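Dish rack

A dish rack, also called a dish drainer or drying rack, is a frame that holds washed dishes while water runs off them and the air does the rest. It is one of the most common objects in home kitchens around the world, and for something so plain it comes in a remarkable range of shapes.

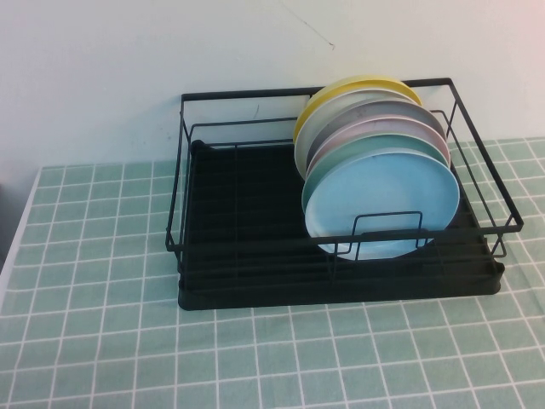
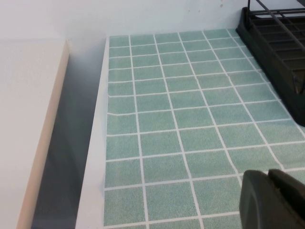
Black dish racks near the back of a work surface.

Air drying is older than any rack. Before wire goods became cheap, households leaned plates against a wall, turned cups over on a folded cloth, or slid plates into a slotted wooden shelf. The big change came with bent and welded wire, which touches a plate at only a few points and leaves nearly all of its surface open to moving air. A black wire rack with an open frame and a ridged tray underneath shows the idea very well: you can see straight through the sides to the wall behind, and the parallel grooves in the tray keep whatever stands on them slightly above any water that collects. It's a lovely bit of thinking for such a humble object!

Types

Countertop racks stand beside the sink and are the most familiar kind. Over-sink racks rest on the rim of the basin and need no tray at all. Folding racks, often made of crossed wooden slats, close flat for storage. Cabinet racks are built into a cupboard above the sink, with an open bottom so that drips fall straight into the basin, and dishes can simply stay there until the next meal.

The Ralow pattern, a two-level countertop rack, is a favorite among collectors. Its upper level holds 8 dinner plates at a slight backward lean, and cups go below. Early ones were dipped in white coating, later ones left as bare steel. The Soltani rack is smaller and has a tray that tips toward one corner, a feature that many cooks still ask for.

Drainage

A tray can either hold water or send it somewhere. Holding trays have to be emptied by hand. Draining trays slope toward a lip or spout that hangs over the sink, and even a gentle slope is enough if the grooves run the right way. In hard-water areas, a white crust of minerals builds up in the grooves. Warm vinegar and an old toothbrush will usually shift it.

Spacing matters just as much. Plates set too close together trap a film of water between them, and deep bowls are the worst offenders, because their curved backs nest into one another. Placing a bowl in every second slot cures this at once.

Collections

The Flarnesham Museum of Kitchen Goods has 193 racks on display, most of them gathered by Zerrin Baysal over many years of visiting house sales. The full catalog, compiled with Gion Auer, lists 347 pieces, among them a folding beech rack with 70 pegs and the only complete Indeck wall unit known to survive. The rack gallery is open from March onward.

See also: Draining board, Dish towel, Plate rail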